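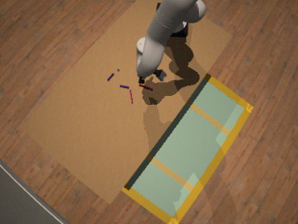 Clergy Necrology: Revised Entry Format

November 2025

The synod's necrology, the running register of ordained clergy who have died in service or retirement, has moved to a new entry format. The register holds 1,632 entries, the oldest of them copied from the Ivance district ledgers. Earlier entries stay as they are until they come up for correction. New entries follow the rules below.

An entry opens with the full legal name, surname first, followed by any name used in ministry if it was different. Birth and death dates are given in full where a certificate or church book supports them. A date taken from a gravestone is marked G. A date taken from a newspaper notice or from family is marked N, and the source is written out in the notes field. Where two sources disagree, both dates are entered and neither is removed.

Education is limited to degrees awarded. Attendance without a degree goes in the notes. The name of the school is given as it was on the date of the degree, so a graduate of the old Minhas Seminary is listed under Minhas even though the school later merged into Urkari Divinity School. The index carries cross-references between the two, and there is no need to repeat them in the entry.

Ordination is recorded by date, place and presiding officer. Reception from another denomination is a separate line. In the old format the two were often combined, and readers have taken the year of reception for the year of ordination. If you find a case of this, send the name and the page or entry number. A scan helps but is not required.

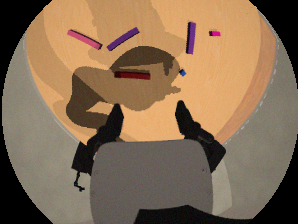 Calls are listed in order, with start and end years. A gap of 12 months or more is shown as a blank line and left unexplained unless the reason is a matter of record, such as military service or leave for study. Interim and supply work is listed only if it ran longer than three months. Chaplaincies are entered under the name of the institution, with the town in parentheses. Yoked parishes get one line, the parish of residence first.

Survivors are no longer listed. The old format printed the names of living children and sometimes their towns, and these have been taken out of the online copy. The printed volumes in the Gultska reading room have not been changed. Spouses are still named, with the year of marriage if known.

The memorial paragraph stays, with a limit of 100 words. It should cover work not shown elsewhere in the entry – hymn texts, translations, service on a school board. Funeral sermons and full obituaries go in the vertical file under the same entry number.

Forms in the old layout will be accepted through the end of May. After that they will be returned with a copy of the new one. Corrections can be sent at any time and need no form. Please write to Sânziana Tudose, registrar, at the synod office, and put the surname and year of death in the subject line.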